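How to set the wheel speed on a Kakach gaming mouse

You need the Clemix software, version 2 or later. Connect the mouse by cable first - the wireless mode does not save profiles.

Step 1. Open Clemix and choose your mouse from the list.

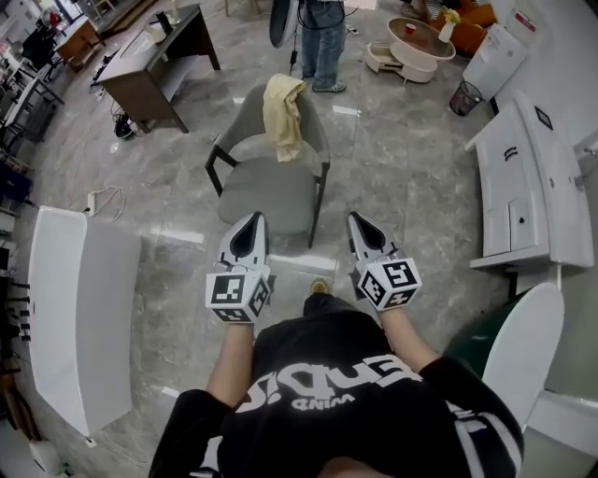
Step 2. Click Wheel and move the slider to 148. The maximum is 300, but for me it is too fast for changing weapons.

Step 3. Press Save and wait until the light on the mouse stops blinking.

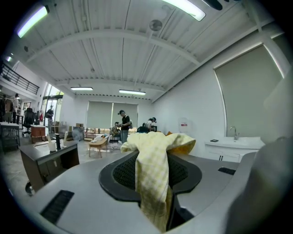
Checked cloth, pale yellow and white.

If the slider is gray, close Clemix and open it again.

Edileuza Batista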